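[cliltolier] Re: indoor drying and storage of lined sweat jackets, shared building
From: Kianoush Hosseinzadeh
To: cliltolier list
Thursday, 16:40

On Thursday at 09:12 Oda wrote:

> We've moved to the second floor of the Mensah building in Stolport and have
> inherited a kitchen area, a folding wire rack and a couple of tall
> two-door cabinets. No tumble dryer, no outside line. People cycle in and
> want to wash kit at lunchtime and take it home in the evening.
>
> Questions for the list:
>
> 1. Where should the rack go? The kitchen has hard flooring, the rest is
> carpet tile.
> 2. Lined jackets with striped ribbing. We had one where the red went into
> the white. Is that the wash or the drying?
> 3. Can damp things go in the cabinets if the doors are left open?
> 4. Is it worth folding anything, or should it all be on hangers?
>
> The washing machine is an old Eltier, no idea of the spin speed on the
> short programme. The dial is worn.

Replies in order. I've kept to what I have measured or done myself, and I've marked the parts where I'm going from memory.

1. Rack position

On the hard floor, long side parallel to the counter, but well away from it. Two things matter: air on both faces of the cloth, and somewhere harmless for drips to land. Carpet tile fails on the second. It won't be ruined by a few drips, but the backing holds water and you will get a smell that everybody blames on the fridge.

If the hard strip is too narrow for the rack fully open, open one wing only and load that. Half a rack with gaps dries faster than a full rack on which every sleeve touches its neighbour. I leave 2 rails between heavy items and one between shirts.

Keep it clear of the kettle and the microwave. Steam from either goes straight into cotton, and the smell of somebody's lunch goes with it. Keep it off the route to the sink as well. Wire racks have feet that stick out further than people expect, and someone carrying two mugs is not looking at the floor.

When it's not in use, fold it and stand it upright against a wall. A rack lying flat gets stepped on and the rails bend, and a bent rail leaves a crease across whatever is hung on it next.

2. Red into white on striped ribbing

Could be either. You can usually tell from the shape of the stain.

If the white stripes are pink all over, and evenly so, it's the wash: loose dye in the water, or too warm a programme. If the pink sits only along the edges of the stripes, or only on the lower side, it's the drying. Water moves downwards through a hanging garment, carries dye with it and leaves it where the water evaporates last. Ribbing is thicker than the body of the jacket, so it's often the last part to dry. It collects whatever comes down.

What I do with these:

- Wash inside out, cool, on its own or with other dark reds, for at least the first three washes.
- Spin again separately. On the Eltier I had (from memory, and it was a different model from yours, I'd guess) the short programme ended with a weak spin and there was a separate spin setting at the end of the dial. An extra spin removes more water than an hour on the rack does.
- Roll it in a dry towel and press. Don't wring ribbing, it stays long.
- Lay it flat, opened out, with the ribbing lying on something white and absorbent that you don't care about. If colour is coming out, it goes down into the towel and not sideways into the stripe.
- Turn it after the outside feels dry. The lining is then uppermost, and that is the part that needs the air.

I weighed a brushed sweat jacket with a full lining at intervals last April. After the second spin it was still 200 g over its dry weight. Laid flat and opened, it lost most of that in the afternoon. Closed up and left on a hanger in the same room it took until the next morning, and the underarm seams were the last part to go. I didn't repeat the test, so treat it as one result.

Read the care label before any of this. On lined jackets it's usually stitched to the lining itself, where it can be hard to find until you have the thing open on a table. Printed labels fade with washing. If yours can't be read any more, go by the lining and not the outer, as the lining is normally the more delicate of the two for heat. Write the settings on a bit of cotton tape and stitch that in beside the old label. Laundry marker lasted up to 20 washes for me before it needed redoing.

3. Damp things in cabinets

No, with one exception.

A cabinet with both doors open is still a box with three closed sides, a top and a bottom. Air in the back corners hardly moves. I put one of those cheap humidity meters on an inside shelf with a damp shirt hanging next to it, doors open, and the reading stayed 20 points above the room for the whole afternoon. That was a metal cabinet, but I would expect coated board to be no better, and worse for the board.

The exception is the door. If the door swings out properly and you can hook a hanger near the top of its inner face, the garment is effectively in the room. One side of it lies against the panel, so it's slower than a free rail, but it works for thin things: a shirt, a light jacket, running tops. Conditions:

- One garment to a door. Two overlap and you've gained nothing.
- Check where the catch is. Most of these cabinets have one on the inner face or along the edge, and a knitted sleeve will find it.
- Give the hanger a thick enough edge to hold the shoulder off the panel. A wad of folded card taped to the back of it is adequate.
- Nothing red, for the reasons in 2. A painted door will take a dye mark and you will be scrubbing it.
- Don't shut the door until the cuffs are dry. Feel the cuffs and the hem, not the chest.

Check also that the cabinet is level and doesn't tip with the doors out. A narrow tall one with a wet garment on each door has its weight well forward. If it moves at all when you lean on it, fix it to the wall before you use it this way.

4. Fold or hang

Hang: shirts, thin jackets, anything woven. Fold: sweat jackets, anything with ribbed hem and cuffs, anything heavy enough to drag its own shoulders down.

For a lined jacket, close the front, lay it face down, bring the sleeves straight down the back without crossing them, then fold once at the waist. If you cross the sleeves you get a lump in the middle and the stack leans. Collar ribbing goes at the fold-free end, flat. On a half-width shelf you can stack four before the bottom one marks.

Brushed cloth picks up lint from anything pale that it is stored against, towels and pillows in particular, so a separate shelf for it is sensible if you have one. If not, fold it inside out.

On your last point about taking kit home the same evening: it's realistic for the thin things. For lined jackets I'd tell people to bring a spare – no arrangement of racks will get a lined jacket dry between lunch and half past five in a carpeted room without a fan. With a fan, maybe. Someone else on the list may have figures for that; I have none.

Three pictures inline below, text-only readers will have to use the archive.

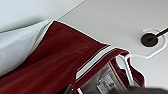
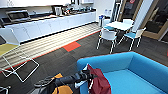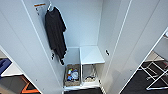 In order: maroon garment with striped trim and the label on the lining; kitchen area, wire rack in the left foreground; tall white cabinet, black garment on a hanger on the left door.

Kianoush

--
cliltolier mailing list
Trim quotes before replying. Attachments are kept in the archive.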